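How to write a crime blurb that makes people turn to page one

I love writing blurbs! Most crime writers I know dread them, and I used to as well, until Guðlaug Skov sat me down with a stack of paperbacks and a pencil and made me underline every verb on the back covers. Try it with ten of your favourites before you write a word of your own.

Then get going like this.

Start with your detective in trouble. My draft for Brundholm opened with the weather, the harbour and the history of the town, and it was 700 words long. The version that worked began "Inspector Aigner has six hours to find a witness who doesn't want finding." Lovely – you know who, what and how long.

Add one more problem, preferably a personal one. Aigner's old boss is the man hiding the witness. Stop there. If you have a third subplot you adore, leave it for the reader to find.

Now cut the names. Two people and one place is plenty, and anybody else can be "her brother" or "a retired judge".

Never go past the first quarter of the plot. Brundholm has 44 chapters and my blurb gives away nothing after chapter 10, which took some willpower, as chapter 11 is the best thing I've ever written.

Finish on a choice or a threat. Questions are fine, but read them aloud first. "Can she stop him in time?" gets a shrug, because of course she can. "Who told him where she sleeps?" is much more fun!

Leave it overnight, then give it to a friend who hasn't read the book and ask what they think happens in it. If they tell you about the wrong book, go back to the first line and have another go.
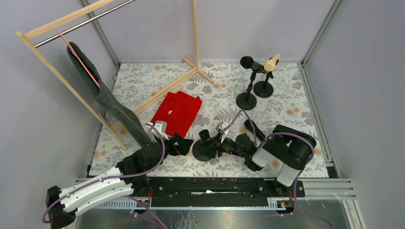

Wooden garment rack on a floral tabletop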